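11/03/2023

Fans of the fantasy series *Corkow* got five new stills on Friday's eve of nothing in particular, and the fan site Nutach had them up before most of us had found our reading glasses. Leading man Kalniņš is in two of them. In the first he looks at a lake. In the second he has stopped looking at the lake, and the comment section has been trying to work out what this means for season 2.

The network is saying very little, as networks do. Filming wrapped in May, the new run will be 6 episodes long, and there is a trailer "soon," a word it has now used in three separate newsletters. Kalniņš himself spent the summer growing the beard, shaving the beard, and turning up at a charity bike ride in Zedis, where he posed with anyone who could keep up with him on the hill.

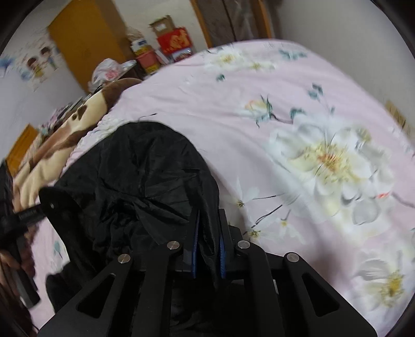

Elīna Žukauskas wrote in to say that she could, as it happens, keep up with him on the hill, that he was very polite about it, and that the beard was better. She would also like it known that she has seen the first season 19 times and still doesn't understand the part with the bishop.

She has company there. The bishop is back for the new episodes, according to the cast list, and so is his horse, which gets a higher billing than two of the human regulars. Missing from the list is the sister, last seen walking into a fog bank with a lantern and a very firm opinion. The fan forum has over 5 theories on her and a moderator who is getting tired.

Kalniņš is due at the Zedis winter film fair for a question session and a signing. Tickets for the signing went in 19 minutes. The question session still has seats, mostly behind the pillar. We have one of those, and will report on whatever part of him can be seen from it.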